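Home Topics Sound Light Machines Quizzes
Search this site Go
Reading time: 2 minutes

How does a loudspeaker make sound?

Inside a speaker is a paper or plastic cone. Behind it sits a coil of wire, close to a magnet. Electricity runs through the coil and the magnet pushes and pulls it. The cone moves too, and shakes the air.
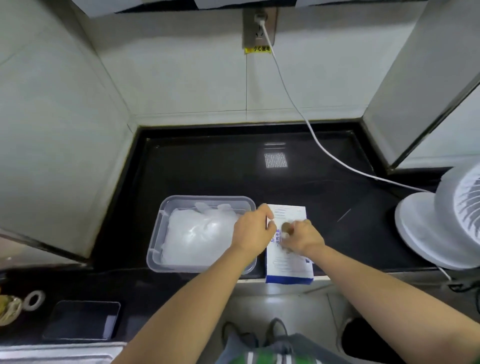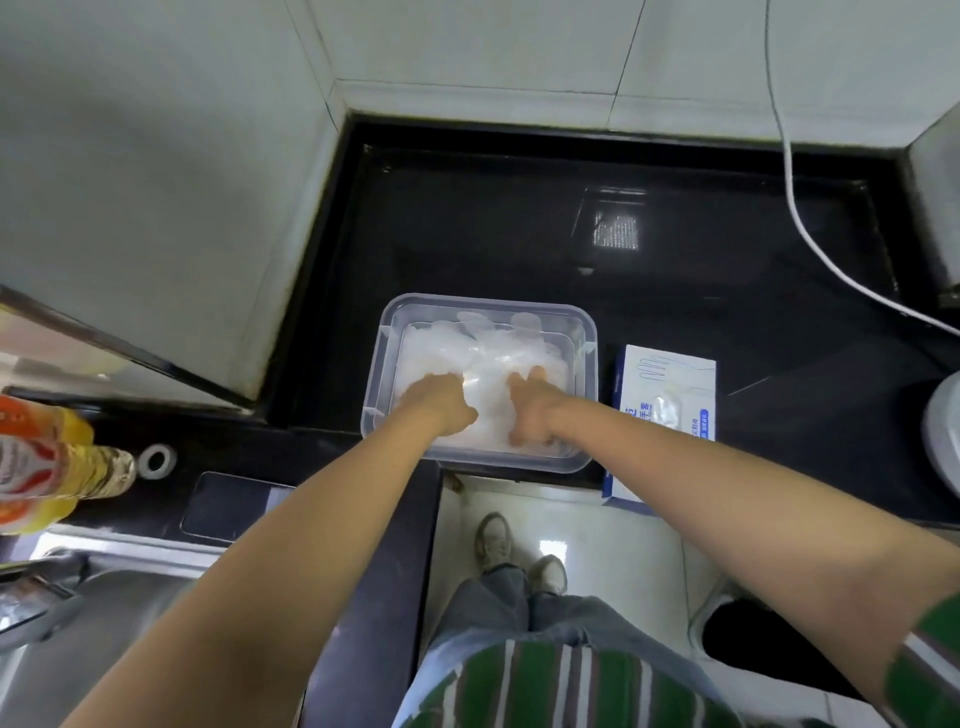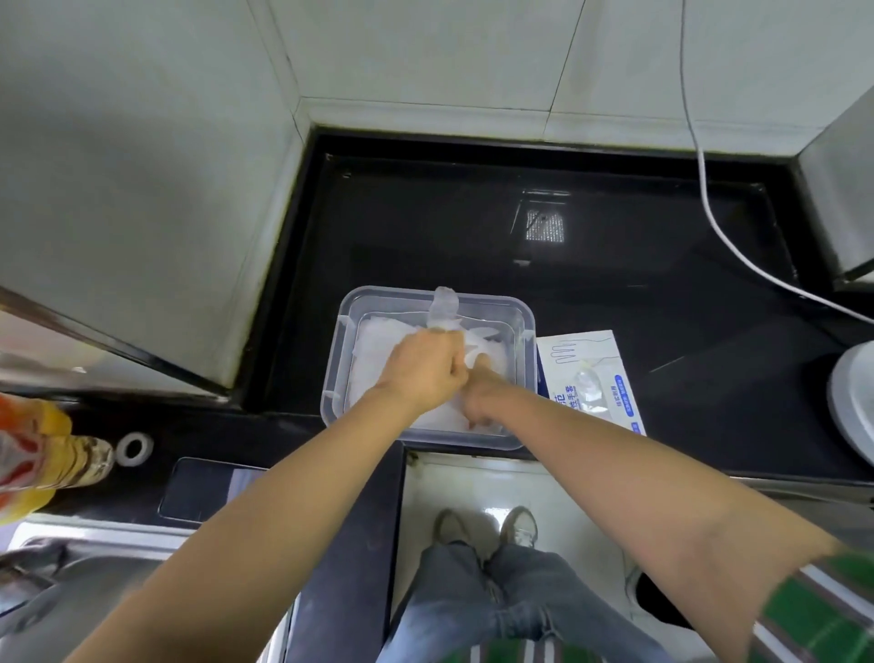
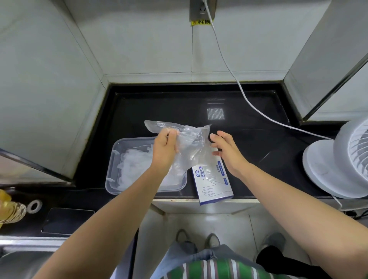 Hands at work at a black countertop.

Those shakes are sound waves. If the cone moves back and forth 400 times a second, you hear a medium note. At 1000 times a second the note is higher — a bit like a whistle. Bigger shakes make a louder sound.

Written by Kathleen Moynihan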